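Subject: Re: [domano-users] arm drops toward table after resume

Kohei Nakajima wrote:
> Seeing this on the Somboon build too. Pause the episode, resume, and the
> arm sinks until the flange is almost on the table. No error, nothing in
> the console. Is the payload still set from the gripper config? We never
> got that far in February.

Yes, same here, and I think you're right about the payload. Sorry for the slow answer, been stuck on the Nedomier thing.

What I've got so far. Bedroom scene, bare flange, no tool loaded. Ran it overnight, 951 episodes, 107 of them ended with a protective stop. Every one of those had a pause in it. Runs with no pause are fine. So it's the resume path, not the planner - I wasted a morning on the planner.
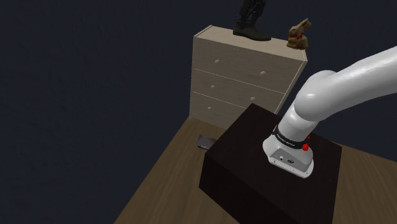
Bedroom scene, bare flange over the right side of the table.

On resume the controller reloads the tool file and picks up the old gripper mass, even with no tool attached. Gravity comp is then wrong and the arm drifts before the position loop catches it. In sim, who cares, you reset. But Multinico are running the same controller code on a real arm, and somebody's hand could be under there. Please can whoever talks to them pass this on today, I havent got a contact.

Workaround for now:

set the payload to zero by hand after every resume, before enabling motion
turn auto-resume off
keep the start pose well up from the table, the default is much too low

I tried 10 resumes in a row with the payload forced to zero and no drift. Not enough to call it fixed, will run the full set tonight.

Two things I don't know. Does it do the same with a gripper loaded and then removed mid session? And why does the log say "tool OK" when there is no tool? That message wants to go, it cost me hours.

Kohei - can you send me your tool file, and the log form before the pause if you kept it? Patch should be on the list by 2 tomorrow afternoon, please dont merge anything in resume until then.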